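Cup people wanted! Help us set up and clear away the drinks tables at Kuretti Hall 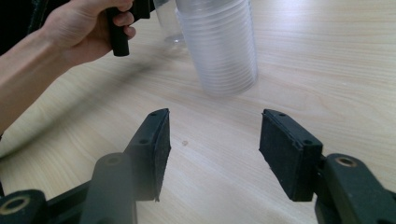 I'm Rosimeire and I look after the refreshments at Kuretti Hall, which sounds grander than it is. It mostly means tea, squash, a great many plastic cups and me hunting for the lids. We've got a busy winter of concerts and craft fairs coming up and I'm looking for 2 people to join me on the drinks tables.

The work is simple enough. You'd come in before the doors open, wipe the tables down, split the cups into stacks and set them out along the front. During the interval you pour, smile and keep the rows topped up. Afterwards we gather everything in, nest the clean cups back together and pack them away in the cupboard by the stage. We got through 1000 cups at the July fair - I was still finding them behind the radiators a week later.

You don't need any experience. I'd like someone who can be on their feet for a couple of hours and doesn't mind a bit of repetition (I find it quite soothing, but my son says I'm odd). If you've ever tried to pull one cup off a new stack with a queue in front of you and ended up with four, you'll know most of the job already! There's a knack to it, a sort of twist at the rim, and I'll happily show you.

Shifts are three hours, mainly evenings, with the odd morning for the craft fairs. You'd do one or two a week and we'd sort the rota out between us. It's paid by the hour, same rate for everyone on the tables, and you get your supper if it's an evening do. Cleiton Teixeira does the hot food and his rice is worth turning up for.

Please wear flat shoes and something you don't mind getting squash on. Aprons are provided. The tables are light and fold up, but there are 10 of them to put out for a full house, so do tell me if lifting is a problem and I'll put you on cups and jugs instead.

To apply, leave a note for me at the hall office on Pimentel Road with your name, your phone number and which evenings you can do. No CV needed - a few lines about yourself is plenty. I'd like to have both people started before the end of November 2024, and I'll ring everyone back either way.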